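Home Projects Reports Grants About Contact

October
By Kyung-hwa Pyo
4 min read

Teltley Reading Rooms: progress report to the Domerico Fund

You asked for a report at the halfway point and said you wanted it plain. The short version is that the evening reading program is running, people are coming, and I still don't think we can say it works.

The grant paid for two rooms, one at the Teltley branch and one in the Ji building, open until 9 p.m. The idea in our application was that adults who read below the level they need for work would come in after their shifts, sit with a tutor, and move up. We promised 100 adults by the end of the grant. We have 100 names on the sign-up sheet already, and I would ask you not to get excited about that. A name on a sheet means someone wrote their name on a sheet. Plenty of them came once, took a bus schedule and a cup of coffee, and haven't been back.

The number I trust more is how many people finish a full course book, and we only started tracking it in the second month. That was my mistake. I took over the records from a spreadsheet that had three different columns called "attended," and I spent too long trying to save it when I should have thrown it out.

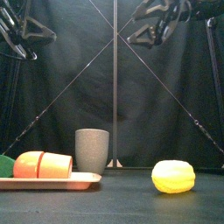
Tutor training has gone better than I expected, though I have doubts there too. The Planum course we bought is well written and the tutors like it. They like it a lot, in fact, and every feedback form gives it 5 out of 5. I don't put much weight on forms handed in to the person who ran the session. What I'd like to see is whether a tutor teaches differently afterward, and for that someone has to sit in the room and watch. We have done this twice. Both tutors were patient and kind, and both did most of the reading aloud themselves.

On books, we bought 200 and I would not buy the same ones again. The "easy readers for adults" are mostly children's stories with the children taken out. One man at Ji returned his after a page and asked if we had anything on diesel engines. We didn't. We do now, and it goes out more than anything else on the shelf. The next order will be car manuals, cookbooks, the state driver's handbook and some decent crime novels. The publisher's rep tells me the graded series is "proven." I have asked for the proof and am still waiting.
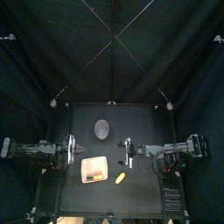 Two robot arms facing each other across a black tabletop, with dark fabric behind.

Spending is under budget, mostly on account of the Ji room opening late. Please don't read that as thrift. The lease took longer than planned and we didn't pay tutors for evenings that never happened. I expect to use the money before the end of the grant, and I'd like your permission to move part of it from publicity to bus fare. The posters brought in very few people that I can trace. Missed buses come up every week.

You also asked whether the program could be copied in other towns. I would hold off. We have two rooms, one of them new, and a head count that flatters us.

Before the next report I will:

- drop sign-ups as a headline number
- test every regular reader with the same short passage, at the start and again later
- sit in on each tutor at least once
- talk to people who stopped coming, if they'll pick up the phone

The last item worries me most. If they left for a better job, fine. If they left out of boredom, we need to hear it, and I suspect some of them did.

Kyung-hwa Pyo
Teltley Reading Rooms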